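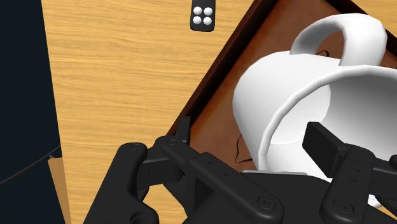
I've been putting off writing up the new Garnitby record for a couple of weeks now, mostly because I can't stop playing it and I was a little worried that writing about it would wear it out. It hasn't so far. It's called Umitz, it's nine songs long, and I think it's the best thing Adaeze Onuoha has put her name to.

If you missed the first one (most people did, it was a tape run that sold out before I'd even heard of her), Garnitby is Onuoha plus whoever is around. On the debut that meant a drummer who seemed to be playing in the next building over. I liked that tape a lot but I never quite loved it. The songs kept wandering off right when they were getting good, and the vocals were buried so deep I'd been singing the wrong words to "Ladder Season" for a year before I saw them printed on the insert.

Umitz fixes the vocals, first of all. She's right up front, dry, no reverb that I can hear on at least half of it, and you get all the little breaths and the bit in "Khosravi" where she starts a line too early and just swallows it and comes back in. I love that they kept it! A fussier band would have gone back and done another take. "Khosravi" is the single, I guess, and it's the one to send your friends — two chords, a bass line that climbs up and falls back down, and a chorus that only shows up once, near the end, when you've given up on there being one.

The organ is all over this thing. It's wheezy and a hair flat, and on "Bus Money" it holds one note underneath the whole song, through the verses and the break and the fade, until it starts to sound like a fridge humming in a kitchen at night. My roommate asked me to turn it off. I get it, but give it a few listens on headphones and you start hearing the note bend when the guitar changes, or you think you do, and then I couldn't leave it alone for a whole evening.

Track 7 is the long one, "Low Field, Lower Field," and this is where I'd guess people will split. It's almost 20 minutes. The first stretch is just brushed snare and her humming, and then a clarinet wanders in and the tempo drops by half and the words finally start, something about an uncle's boat and a phone call. I think it earns maybe two thirds of its length. There's a patch in the middle with tape hiss and footsteps that I've started skipping when I'm in the car, and I felt guilty about it the first time and not since. But the last part, with the two voices going around each other, is gorgeous, and it doesn't work nearly as well if you jump straight to it. I tried.

What else. "Paper Route" is a cute minute and a half of fingerpicking that could have been left off. "Wintering" has the best drumming on here, all rim clicks and one giant dumb cymbal crash that made me laugh out loud on the sidewalk. The closer, "Same Shoes," is just piano and voice, and the piano pedal squeaks every time she lets up on it, and by the last verse I was waiting for the squeak the way you wait for a snare hit.

I've got the LP from Gondent, who did 35 of them on a cloudy green vinyl in May and then a regular black pressing after that. Mine's the black one. It's quiet and flat and sounds good, although the long track takes up nearly a whole side and is cut noticeably softer than the rest, so you'll be getting up to mess with the volume. The lyric sheet is tiny gray type on slightly darker gray paper. Bring a lamp. The download code worked fine and the files are the way to go if "Low Field" is your favorite.

She's playing a few house shows out this way in the fall, solo as far as I know, and I'm curious how "Bus Money" is going to work without somebody leaning on that organ key the whole time. I'll be the one in the back mouthing the wrong words to "Ladder Season."

August 2018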